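Progress report, January 2022
Prellico owner satisfaction survey
To: Helmut Gerlach, Meinecke
From: the Troltent survey desk

Helmut, you asked for a short one this time, so the good news is first: we mailed 2,000 questionnaires to Prellico wagon owners and the people who like their cars have mostly written back. The people who don't like their cars have written back at greater length.

Overall satisfaction stands at 64 out of 100, against 61 in the last round. Seat comfort went up. The infotainment system did not, and one owner in Preser returned his form with the word "radio" underlined until the paper tore.

Still open: the dealer service section. Two dealers have yet to send their owner lists, and both assure us the lists are on their way, as they did before Christmas. We have budgeted for one more reminder and a phone call in a firmer tone.

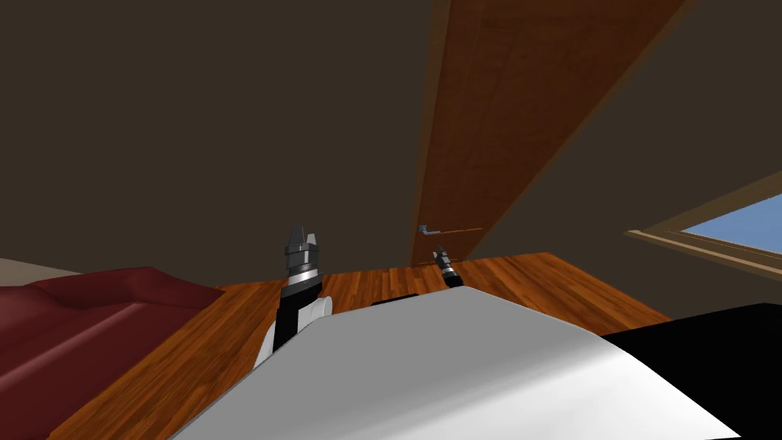
Simulated interior, door and lever handle.

Spending is on plan, apart from return postage, where I underestimated how many owners would enclose photos of their dogs in the cargo area. Coding of the written comments continues. The full tables will follow once the dealer lists are in, and I'll need your sign-off on the second mailing before we print.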